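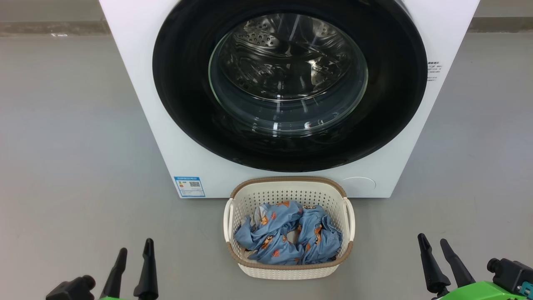

So the move to Griturham. Week three, still living out of boxes, and the thing taking up most of my brain is water. Hard water specifically. I grew up on the soft stuff in Kendley, where you'd rinse shampoo out and still feel slippery ten minutes later, and I never once thought about it. Here the kettle grew a crust in nine days. I wanted a front loader with a glass door for years, white, black ring round the door, the whole deal, and now I look in at a shiny steel drum with all those little holes in it and all I can think is limescale, limescale, limescale. This is who I am now.

Anyway. Typing this fast, dinner's in the oven.

First thing I did was call the water company. On hold forever. Got a very nice person who read me a number off a screen, 458, and then couldn't tell me what units. Parts per million? Something else? She said "it's on the higher side." Yes. I know. I've seen my shower head.

So I bought test strips. Little pack, dip one, wait, compare to the chart on the back. Mine went straight to the last color on the chart, the one that's basically maroon. Dipped another one in case I'd done it wrong. Maroon. Dipped one in bottled water, just to see it do something else. Pale green! Lovely.

Then the reading started. Mistake. There are people online who feel very strongly about this. Salt softeners, salt-free things which aren't really softeners, magnets you clip on the pipe (no), showerhead filters (maybe??), a guy who descales everything he owns on the first of the month including his dog's bowl. I read until 1 am on a Tuesday and came out knowing less then when I went in.

What I got from it, more or less:

Salt softener works. Everyone agrees on that. Costs money, takes up space, you lug bags of salt about.

Salt-free ones, opinions vary wildly. Some people love them. Some people sound personally betrayed.

Vinegar is cheap and smells like vinegar.

Citric acid is cheap and doesn't smell, and you can get a big tub of it. Fan.

Got two quotes for a proper softener. First one from Dunero, who sent someone out the same day, which I liked, and who then sat at my kitchen table for over an hour, which I didn't. Big folder. Laminated pages. He wanted to do the soap demonstration with the two bottles and I let him because I'm weak. Price at the end was so high I laughed, and he dropped it by 727 dollars on the spot if I signed that night. That's the bit that put me off to be honest. If you can knock that off at 8 in the evening in my kitchen then what was it doing there in the first place.

Second quote from Lambrakis, small place out past the feed store. In and out in fifteen minutes. Looked under the sink, looked in the garage, wrote a number on the back of a card. No folder. Cheaper, and she told me the loop was already there in the garage from when the house was built, so most of the plumbing is done. The first guy never mentioned a loop. Never went in the garage!

Haven't signed anything yet. Waiting on the landlord, because yes, we rent, and yes, I should probably of asked that before having two companies round. If he says no I'm back to citric acid and grumbling. If he says yes but won't pay, then I have to decide how much I care about somebody else's pipes. Quite a lot apparently? Ask me when I've seen the electric bill.

In the meantime, stuff that has helped:

Squeegee in the shower. Boring. Works. You have to really do it every time though, I skipped a weekend and the glass went cloudy again.

Filter jug for the kettle and coffee maker. Cartridges are 164 dollars for the year if you buy the big box, which hurt. But the tea no longer has that film on top that looks like a puddle in a parking lot.

Less shampoo, more conditioner. My hair was like straw the first week and I'd blamed the moving stress.

Wiping the taps dry at night. I have become a person who wipes taps. My mother would be thrilled.

Stuff that hasn't: the showerhead filter. Looks like a small rocket, leaks at the collar, strip says maroon before and maroon after. Sent it back. They want me to pay the shipping. We're in talks.

What I really want to hear is from anyone in Griturham who's rented and got a softener put in. Did you take it with you when you left? Is that a thing? One forum says you can just unhook it and put the bypass on, another says it's more trouble than it's worth. Also does the softened water taste salty, I keep reading yes and no. And what do you do about houseplants, I have a fern that's already sulking.

Comments are open, I fixed the spam thing (I think). Ovens beeping. More when the landlord calls back.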